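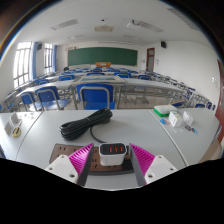

Guides > Home office > Power and charging

Reading time: 5 min

Section 4: Setting up power at your desk

Most desk power advice is written by people who want to sell you another power board. This section assumes you already own one, plus a handful of chargers of uncertain age, and would like them all to work without heating up the back of the desk. We've used the Skosard sit-stand desk as our reference because it's the one most readers of the Trarham guides seem to have. The steps suit any desk with a flat top and a wall socket within reach.

4.1 Before you start

Set aside 45 minutes. The Skosard leaflet says you can do it in ten. That may be true if you don't own anything yet.

You will need:

- one power board with its own overload switch
- the chargers and adaptors you use every week
- a pen and masking tape
- hook-and-loop cable ties
- a dry cloth

CAUTION: Switch the wall socket off and pull out the plug before you clean, move or open up anything in this section. A board with its light out is not proof of anything. Lights fail too.

4.2 Sorting what you have

1. Unplug everything at the desk and lay it on the floor.

2. Look for the approval mark and the output rating on each charger. If there is no marking at all, or it has rubbed off, put that charger aside and don't use it again. We don't care how well it has behaved so far.

3. Check every cord along its full length. Splits near the plug are the usual fault. Electrical tape is not a repair.

4. Label both ends of every cord with masking tape. You will think you can remember which is which. By Monday you won't.

5. Make two piles: things that stay plugged in all day (monitor, modem, lamp) and things that come and go (phone, headphones, camera batteries).

NOTE: The second pile is always bigger than people expect, and half of it could live in a drawer.

4.3 Adding up the load

Every power board has a maximum load printed on it, usually on the underside. Read yours. Don't go by the box, and don't go by what a similar board said.

1. Write down the wattage of each item in the first pile. If only volts and amps are given, multiply one by the other.

2. Add the items from the second pile that could be in use at the same time.

3. Compare the total with the figure on the board.

On our reference desk the total came to 227 watts with everything running, well inside the limit of an ordinary household board. That is typical. Monitors, lamps and phone chargers don't draw much. The trouble comes from heaters, kettles and laser printers, which should go straight into the wall and have no business on a desk board.

CAUTION: Never plug one board into another. If you have run out of sockets, you need a longer board or fewer gadgets.

4.4 Placing the board

The desk makers like to see it mounted underneath. The Koech tray, sold for this purpose, holds a board upside down below the desktop. It looks tidy in a catalogue. It also puts the switches where you can't see them and lets heavy adaptors hang by their pins, so we'd only bother if your cords are short and your adaptors are light.

1. Pick a spot at the back of the desktop or on the wall behind it, clear of drinks and paper.

2. Set the board flat, with its cord leaving toward the wall. Don't run the cord across your knees or under the chair wheels.

3. Leave a hand's width of open space above it. Chargers shed heat upward.

4. On a sit-stand desk, raise the desk to full height before you fix anything down. Check that the cord to the wall still has slack. Lower it again and check that nothing gets pinched.

5. Only now add the cable ties, and keep them loose. A tightly coiled cord holds heat.

4.5 Plugging in

1. Put the bulky adaptors at the ends of the board so they don't cover the sockets beside them.

2. Put the small chargers in the middle, where you can reach the ports.

3. Turn the wall socket on, then the board, then the devices one at a time.

4. Wait 11 minutes and feel each adaptor with the back of your hand. Warm is normal. If one is too hot to keep touching, switch off at the wall and stop using it.

NOTE: A multi-port USB charger shares its rated output between its ports in most designs. Three devices on one charger will often charge more slowly than one device on its own. The large number on the packaging is nearly always the total.

4.6 About surge protection

Some boards claim it and a few do it well. The part that absorbs the surge wears out, and on cheaper boards nothing tells you when it has gone. Treat it as a bonus. For a storm, unplugging is still the method we trust.

The Sirkcombe leaflet promises "complete peace of mind" and then lists what the warranty leaves out over most of a page. Read that page first.

4.7 Ongoing checks

- Twice a year (we do ours in April and again in spring), switch off, unplug and wipe the dust from the board with the dry cloth.
- Replace any board with a loose socket, a brown mark or a smell, whatever its age.
- Redo the sum in 4.3 when you add anything that heats, prints or spins.

If a switch trips more than once, don't keep resetting it. Go back to 4.2 and plug things in again singly until you find the culprit. If it trips with nothing plugged in, the board is finished. If the breaker at the switchboard goes as well, call a licensed electrician.

Next: Section 5, Lighting and glare

Back to top | Contact us | © Trarham Home Guides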